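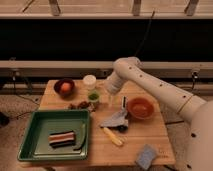
Second weekend of working out where things go on the small table. The top is square, light wood, planked, and the seams between the planks matter more than I expected. Anything small and dry rolls or slides until it meets a seam and stays there. I have stopped putting crumbly things straight on the wood if I plan to wipe down afterwards, though I still do it when I'm in a hurry.

The tray is the largest item and sets the layout for everything else. Mine is the green rectangular one with sloped sides, and it lives at the front left. It overhangs the corner a little. I measured the overhang on Sunday, then tried the tray square to the edge, and lost enough room beside it that the orange bowl had nowhere sensible to sit. It went back to overhanging. The load is light (at present a striped block like a slice of layer cake, and a long green pepper against the right wall), so tipping isn't a concern. With a full jug in it I would move it inboard.

Bowls next. The dark reddish-brown one goes at the back left. One round item fills it nearly to the rim, so it is a single-item bowl for practical purposes. Azadeh Babaei suggested stacking it inside the orange one when not in use. I tried this and the two bind, so they are stored apart.

The short white cylinder stands near the back edge with the small clear cup directly in front of it. I like this arrangement because the cup is the thing most often knocked, and the cylinder at least protects it from one direction. The cup is clear enough to check the contents from the side, so it gets no label. The cylinder is translucent at best and probably should have one. I have a roll of 826 labels from Stomstead and have used 7.

Remaining problems:

The carpet. Whatever leaves the table ends up in it.

The left side is crowded and the tray can't be lifted out cleanly without shifting the loose pile behind it first.

Mojtaba Sadeghi has offered me a second table, same height. I need to measure the doorway before I say yes.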